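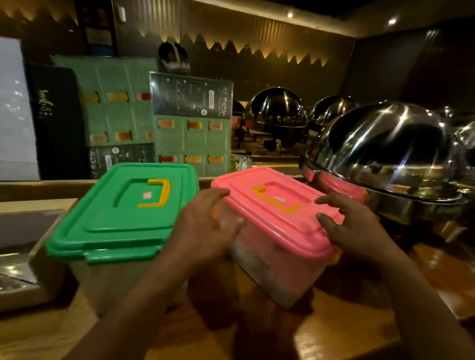
Search this site Go
91 shares 40 comments

So I finally got to one of Doolan's visitor mornings, the ones where they let outsiders watch how they record everyday jobs for robot training. I'd been on the list since November and had pictured a lab with tape on the floor. What I got was a Chinese restaurant in Westport, before opening, with a buffet counter and more menus standing about than I could read. I loved it!

Endang Latuheru met us at the door and handed out the rule sheet before she'd even said good morning. Two pages, both sides. She writes the recording rules for Doolan, and she's pretty open about the fact that most of them exist due to some past mess. Rule one is that the place stays the way it is. You don't clear a counter to make the job easier for a robot later on. If there's a tissue box in the way, it's in the way. I asked if that drove the tidy people crazy and Mawar Rondonuwu (she does the tabletop jobs) said yes, her, every single day.

The other one I scribbled down was about hands. Both hands should be in view before you touch anything, and you work at your normal speed. People slow down when they know they're being recorded, apparently, and then you get a robot that handles a napkin like it's a bomb. Mawar's tip is to think about lunch.

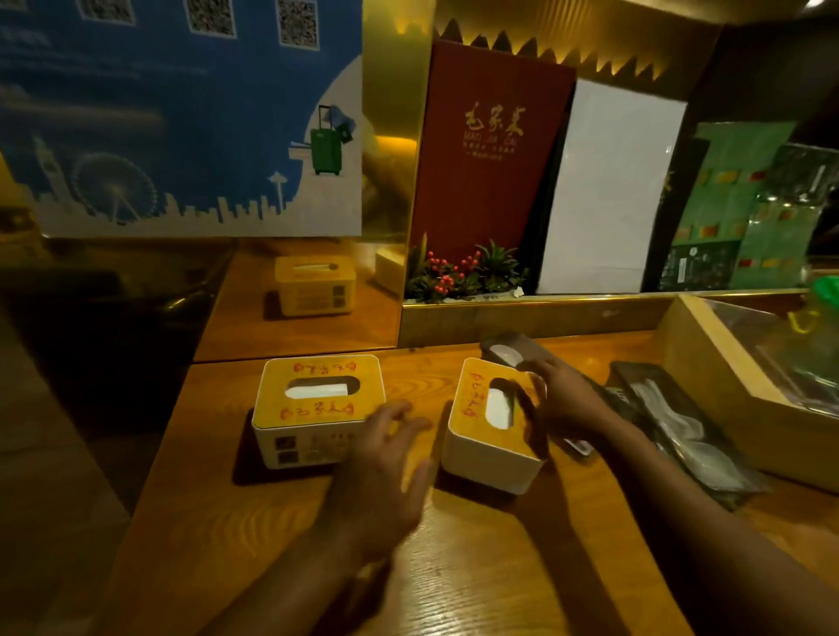
Both hands on the job at the tissue boxes, with the Mao Jia Cai menu standing behind.

After that we got into privacy, and this is where the group from Hiltholm woke up, me included. No recording with customers in the room. Staff sign off first, and they can change their minds for 125 days afterward. I wanted to know what happens with mirrors and other shiny stuff, because a restaurant is full of it - gold trim, polished lids, the lot. Endang said reflections get checked separately, by a second person, and a clip with a readable face in it is pulled. Not blurred, pulled. Maksym Hladun from the Murnon warehouse thought that was wasteful and they went back and forth for a good ten minutes. I'm with Endang on this one, but he had a point about how much perfectly good work gets thrown out. Their last batch was 1,343 clips before checking, and she wouldn't tell us how many made it through. Hmm.

Food hygiene has its own section on the sheet. Clean hands, obviously, and anything that goes in somebody's mouth gets washed again after a session, even if you only nudged it. Spoons are the big one.
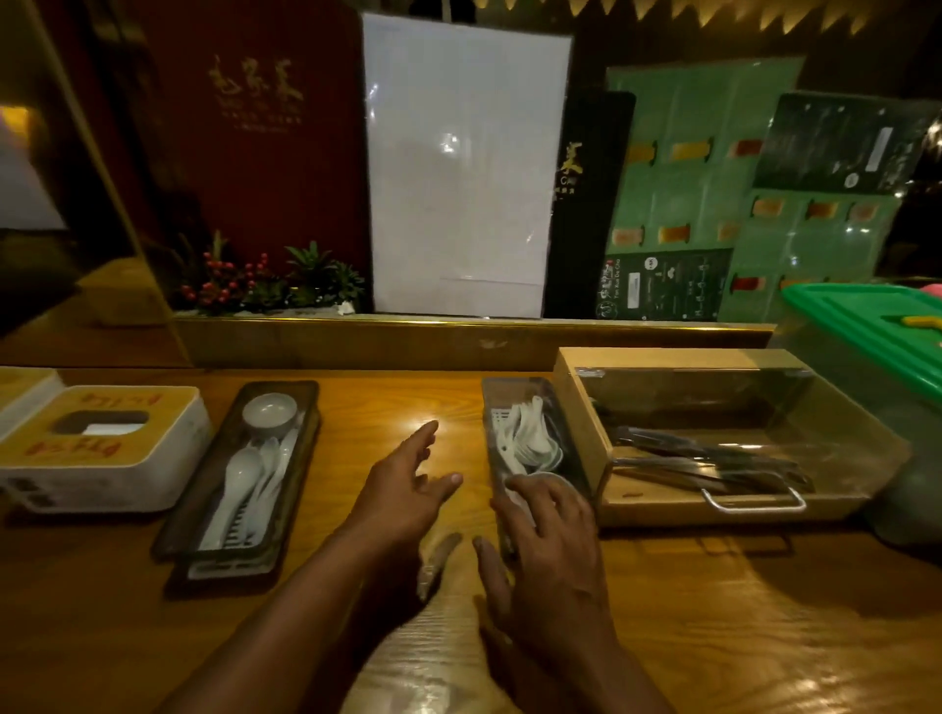
Suryani Mangundap, who's worked in kitchens most of her life, told us that part was too thin when she joined, so she rewrote it. Her version also says where things go back to when you finish, which I'd never have thought of as a robot rule. But if one person drops the spoons in any old way and the next lines them all up, what's the machine supposed to learn from that? The sheet now asks for a line in the notes saying what "done" means for each job, written before you start. I'm stealing that for our own packing trials.

Stuff I'd still like to see: a rule about breaks (there's one for batteries and none for people, come on), and something on left-handers. Tirta Ong is left-handed and asked twice. Endang wrote it down the second time.

If you want to go, mornings only, and the group is small, so email Doolan early. Parking behind the building is tight. I've got a spare copy of the rule sheet if anyone at Hiltholm missed out - it's on my desk under the green folder.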